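Hornwood Sorting Cubes and Cord – loose stock

Item 1207
Sold by Andreadis, Clultstead shop and by post

Small colored cubes, sold loose. Purple, lime green, darker green. Pick your own mix or tell us "whatever" and we'll fill the bag. Same cubes we've carried since the old Hilance range got dropped, just a new supplier and a better price.

Good for sorting, stacking, counting games, board game spares, marking places on a floor plan. One customer uses them as row markers for seedlings, fine by us.

The two greens are separate colors. Please say LIME or DARK when you order. We get more returns over this than anything else in the shop. If you only write "green" you get dark.
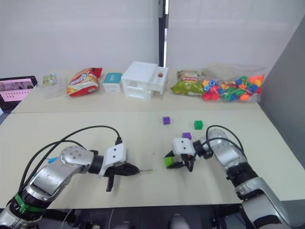 Purple goes fastest, so order early if you need a full bag of one color. Mixed bags usually go out next day. Single color bags can take longer, depends what Veerle has counted out.

Bag sizes
Small bag – 57 cubes
School bag – 500 cubes
Odd number, yes. It's what fits the small bag.

Cleaning: damp cloth, mild soap, dry them before they go back in the bag. No dishwasher. No bleach, it takes the color down.

Not for children under three. Store out of reach if you have little ones crawling about.

Working surface – go pale if you can. A plain light tabletop shows all three colors well and you wont lose the dark green ones. On a dark table or patterned cloth they disappear, expecially in the evening.

GREEN CORD

Same shelf, seperate item. Thin, round, medium green. People buy it with the cubes to lay out a line or split a table into sides. Bends into loose curves and can be laid out again as often as you like. Comes coiled, so expect it to spring a bit at first. Leave it out flat overnight, or put a book on each end.

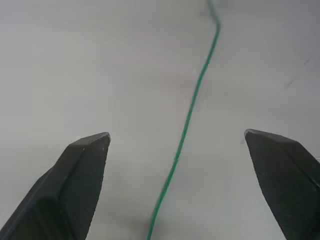

Green cord, laid out on white.

Sold in 2 meter lengths. We don't cut shorter. Longer on request – ask for Kosmas, he does the cutting and he's in mornings only.

Green only for now. Purple cord was on the list for May but the sample came in too stiff so it went back.

Not for lifting, tying down loads or anything electrical. It's a craft and layout cord.

Ordering

By post: item number, bag size, colors. Cord goes in the same parcel, no extra postage.
In the shop: cubes are in the tubs by the back counter, cord is on the hook beside them. Bring the bag to the till open so we can see the size.
Schools and clubs: write to Heike Meinecke, she handles invoices. Put the order number on everything please.

Returns: unopened bags any time, opened bags if the mix is wrong. Cut cord can't come back.

Page updated Thu 17 May. Prices on the shop list, ask if yours is old.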